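4. Collecting the demonstrations

4.1 How a session goes

Everything the policy in Section 5 knows, it learned from people driving the arms at our table in Vovthorpe. I did a good share of the driving myself, along with Maja Jasińska and Teodor Wróbel, so this section is partly a report and partly a diary with the swearing taken out. The job is easy to say: pick up colored pieces from the table and put them in the bins. Figure 3 shows the table with the arms at work. 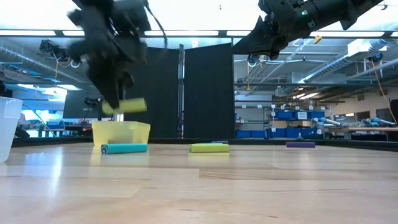
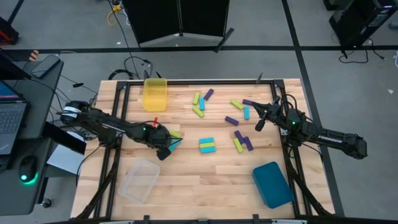
Figure 3. Demonstrations at the two-arm table. First panel: the left gripper brings a yellow-green piece over the yellow bin. Second panel: the left gripper is low over the table, closed around a lime green and a cyan block.

An episode, for us, starts when the driver says "go" and ends when the driver says "done", and we picked that rule before we understood how much trouble it would cause. People say "go" at very different moments. Maja says it with her arms already moving, I say it and then think for a bit, and Teodor says it and waits for the recording light before he does anything. So the first stretch of an episode tells you more about the driver than about the task. Our fix was to trim every recording to the first joint movement in either arm, and to let the ending run until both grippers have been still for a moment. Grabs gave us the next argument. Take the second panel of Figure 3, where the gripper has a lime green block and a cyan one between its fingers. In our labels this is a double grab, and for weeks we had no agreement at all on whether a double grab was a mistake, a shortcut or just good driving.

We ended up keeping double grabs and giving them their own tag. Throwing them out sounded clean, but when we tried it on a small batch the policy had no idea what to do once it closed on two pieces by accident. It would lift, hover and put everything down again, sometimes for minutes. With the tagged episodes left in, it has at least seen what a person does with two pieces in hand. Whether it copies that well is a question for Section 6.

4.2 What we told the drivers, and what we didn't

Our first instruction sheet ran to several pages. It said which arm should take which piece, how high to lift, when to hand over from one arm to the other, and where to rest the grippers between moves. Usha Kaimal wrote it with me, and we were both quite proud of it. The episodes we got from it were stiff and slow, and they all looked alike. Drivers were reading the table as a list of rules, and you could see them stop halfway through a reach to remember the next one.

The sheet we use now fits on a card. It says to use whichever arm is closer, to keep the arms from crossing, to let go only when the piece is over the opening of the bin, and to leave a dropped piece alone until the arm has come back up. Everything else is up to the driver. I worried that this would give us a mess, and in a sense it did — but it is a mess with the right kind of spread in it. People pick from the edges inward or the middle outward, they clear one color first or ignore color completely, and they all get to the same end.

We also stopped asking for a tidy start. Early on, I laid out the pieces by hand in a rough grid before each episode, and the policy we trained on those recordings was lovely on grids and hopeless on anything else. These days the pieces get tipped out and spread with a forearm. Some land in clumps, some end up side by side in a little row, and some stand on end. If a piece rolls off the table before "go", we put it back anywhere. If it goes off after "go", it stays on the floor and the episode carries on without it.

4.3 Speed

Fast driving looks great and is hard to learn from. Look at the first panel of Figure 3 and you'll notice the left gripper is blurred while the piece in its fingers is right over the bin, just when you would most like to see both clearly. The joint readings don't care about blur, of course, but the camera images do, and Idier (our policy) leans heavily on the images near the moment of release.

We thought about a hard speed limit and decided against it. Teodor tried driving with one for an afternoon and said it felt like stirring cold honey, and his grasps got worse, too. What worked better was a small change to Cavura, our recording program, so that it beeps when a gripper moves too quickly close to a bin. It doesn't stop anything. Drivers just learn to brake a little at the end of a swing, the same way you slow down before putting a glass on a shelf. I still set it off more than anyone else in the group.

4.4 Keeping and dropping episodes

We recorded 1,250 episodes and kept 496 for training. I know that looks like an awful lot of work going in the trash, and it felt that way too! Most of the loss came from the early months, when the long instruction sheet and the grid starts were still in use. We could have kept those recordings and hoped that more data would drown out the odd habits in them. We tried that, and the stiff pauses came right back in the trained policy.

The rest were dropped one by one. Aniela Jakubowski and Stanisława Marciniak watched the recordings at double speed, separately, and each marked keep, drop or unsure. Two drops and the episode was out. Anything marked unsure by either of them went to the whole group over lunch, and we played it on the wall until someone made a decent case for it. The usual reasons for dropping an episode were a camera that had been bumped, a driver who stopped to talk, or an arm that brushed a bin and moved it. That last one bothered me for a long time. A bin that shifts during an episode is a perfectly real thing, and a policy ought to cope with it. But our labels store the bin positions once, at the start, and a moved bin makes every later label wrong. We set these episodes aside in a folder of their own and haven't used them here.

We did keep fumbles. If a driver missed a piece, came back and got it, the episode stayed in, miss and all. The same goes for a piece that was dropped on the table and picked up again.

4.5 Drivers get tired

A sitting was capped at 32 episodes, and that cap came late. Before it, we would simply go on until someone got hungry. When Aniela sorted the dropped episodes by their place in the sitting, the drops piled up toward the end, and my own were the worst of the lot. After lunch I apparently lose all sense of how far a gripper is from the tabletop. With the cap in place we also swap drivers between sittings, so that the same person is never on for a whole morning. It costs us some setup time, mostly for adjusting the chair and checking that both grippers open and close fully, and I would make the same trade again.

One thing we left uneven is the split between drivers. Maja drove more than Teodor or I did, and her style (close, low, very few wasted moves) is easy to spot in what the policy does. We didn't rebalance for this. Section 6.2 gives the results with her episodes held out, and the arms do move differently there, with higher lifts and longer waits over the bins.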